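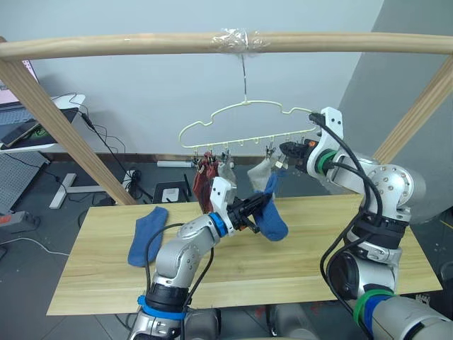
# wandura-socks

Hello! So this is the repo (and the data, and my running notes) for a grip comparison I've been doing on two arms and a sock hanger. It started as a quick afternoon test of the new finger pads and then it ate most of my September, so I may as well share it.

The short version: I wanted to know which pads are any good at holding thin knitted stuff while the other arm fiddles with a peg. Socks are brilliant for this. They're floppy, they stretch, they hide half of themselves in a fold, and you can buy more for pennies.

## What I was comparing

Two sets of pads on the same grippers:

- **Ploken** pads – soft and a bit tacky, lovely to handle, pick up fluff like you wouldn't believe
- **Pálfi** pads – harder, ridged, a pain to fit the first time

Same arms, same table, same wooden rack. The left arm does the carrying and the right arm does the clips. I tried swapping them over early on and hated it (my right-hand controller has the nicer trigger), so every run in the release is the way round you see it in the picture, with the left gripper holding a blue sock and the right one reaching for the clips.

## What's in the download

There are 1,148 runs. One run is one attempt at one sock, from the arms leaving their rest pose to me pressing the pedal. Each gets its own folder:

```
runs/
 <run_id>/
 head.mp4
 joints.csv
 grip.csv
 notes.txt
```

`head.mp4` is the head view. `joints.csv` has both arms in one table, left first. `grip.csv` is jaw opening and motor current, and the current column is the interesting one if you care about slips. `notes.txt` is me typing between runs, so spelling is what it is, and quite a few just say "ok".

Which pads were on is in `pads.csv` at the top level. I swapped in blocks, never halfway through a session, so please don't treat the order as random!

## Labels

Every run is marked `hung`, `dropped` or `gave_up`. I also kept a `half` label for socks that ended up in a clip by a few threads and stayed there until I nudged the hanger. There are 47 of those. Lump them in with whichever side you like, but say which you picked.

## How it went (my opinion, not gospel)

The Ploken pads are better for getting hold of a sock lying flat on the table. I could come in sloppy and they'd still grab. But letting go is awful: the cuff sticks to one finger and gets dragged back out of the clip as the arm pulls away, and I ended up adding a little wiggle to the release, which helped on thick socks and did very little on thin ones.

The Pálfi pads need a proper pinch with a bit of a fold between the ridges. Get that right and the sock stays put, and it lets go cleanly too. For peg work I'd choose them every time. For picking up off a flat surface I'd grumble.

Neither set opens the smaller clips well. That's mostly down to my angle of approach, I think, and the hanger doesn't help, it swings if you so much as breathe on it. I've left the swinging in.

## Known problems

- 13 runs have a gap in `grip.csv` where the logger fell over. They're listed in `gaps.txt`. Video is fine.
- The clock on the right arm drifts a touch behind the left over a long session. `tools/align.py` sorts it out, run that first.
- The hanger got re-hung several times and doesn't always sit at the same angle. No calibration for that, sorry.
- Light changes through the day. Anything recorded after 4 pm tends to be dimmer.

## Getting going

```
pip install -r requirements.txt
python tools/align.py runs/
python tools/plot_grip.py runs/<run_id>
```

The plots open in a window unless you pass `--save`.

## Using it

Do what you want with the data, just link back here. Code is MIT. The controller settings came from the Festbridge starter config with the grip force turned down, and my version is in `config/`, so use that one if you want your currents to look like mine.

If you've got a third kind of pad you'd like tried, open an issue. Towels are next, once I've sorted out a sturdier hanger.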